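Chapter 4
The Twelve Houses: Where Things Happen in a Chart

By now you will have spent three chapters in the company of the signs and the planets, and I hope you have begun to feel at home with them. You can probably find the Sun in a chart without hunting for it, and you may even have stopped mixing up the little drawings for Jupiter and Saturn (I mixed them up for most of my first winter of study, so please don't worry if you still do). The houses come next, and they are the part of the subject that students tend either to love straight away or to put off for as long as they decently can.

The planets, as we saw in Chapter 2, tell us what sort of energy is at work, and the signs tell us in what manner it goes about its business. The houses tell us where in ordinary life it is likely to turn up: at work, at home, among friends, in the purse, in the sickroom. Mars in Gemini is quarrelsome and quick-tongued wherever you put it, but an astrologer will expect it to quarrel with colleagues in one house and with brothers and sisters in another.
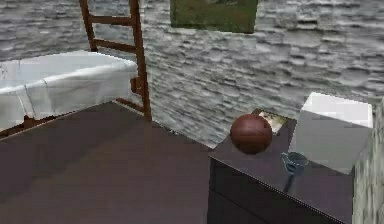
Every chart has twelve houses, numbered anticlockwise from the eastern horizon on the left-hand side of the wheel. The line where one house ends and the next begins is called a cusp, and the cusp of the first house is the Ascendant, which you met briefly when we talked about rising signs. Its exact place depends on the time and place of birth, which is why I went on at such length about birth certificates earlier in the book. A birth at ten in the morning and a birth at noon in the same town will share nearly all their planetary positions and may still have quite different houses.

The idea is a very old one, going back over 2000 years, and it has been argued about for nearly as long. There are many ways of dividing the sky into twelve, and each has its loyal friends. In this book we shall use whole sign houses to begin with, as they need no arithmetic to speak of, and move on to the Placidus method in Chapter 9. If your software is set to something else, do change it now, or your answers to the exercises won't agree with mine!

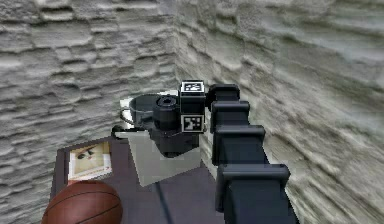 Four of the houses carry more weight than the rest. These are the first, fourth, seventh and tenth, known together as the angular houses, and a planet found in one of them is said to speak loudly. The first describes the person and the face they show to strangers. The fourth covers family, roots and the home one comes from. The seventh is for marriage and partnership, and also, rather pleasingly, for open enemies. The tenth has to do with career and good name.

The other eight fall into two groups, succedent and cadent, and we shall take them slowly, a few pages to each. Keep your notebook by you as you read, and write down one or two words of your own for every house. Mine for the sixth are still "chores and colds", and they have served me perfectly well. 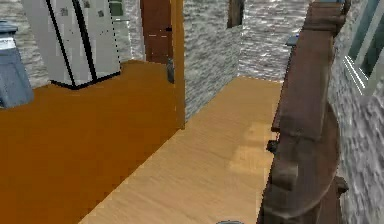
For practice we shall follow one chart all the way through the chapter. I have called it the Lilia chart, and you will find it printed in full at the back of the book as Chart 23, with Cancer rising and the Moon in the tenth house. Have a good look at it before you turn to the first exercise, and try not to peek at the notes. It helps to lay a sheet of tracing paper over the wheel and pencil in the house numbers yourself.

Students very often reach this point with an empty house or two on the page, and a certain amount of alarm.
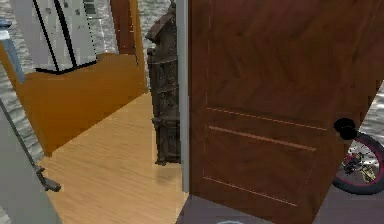

Does an empty house mean that nothing will happen in that part of life?

An empty house is quite ordinary, and every chart has some, there being twelve houses and only ten planets to go round. To read one, look at the sign on its cusp, find the planet that rules that sign, and see where that planet has settled. In the Lilia chart the seventh house is empty, with Capricorn on the cusp, so we go and look for Saturn and read partnership from there.

We shall do exactly this in Exercise 4.1, starting with the first house.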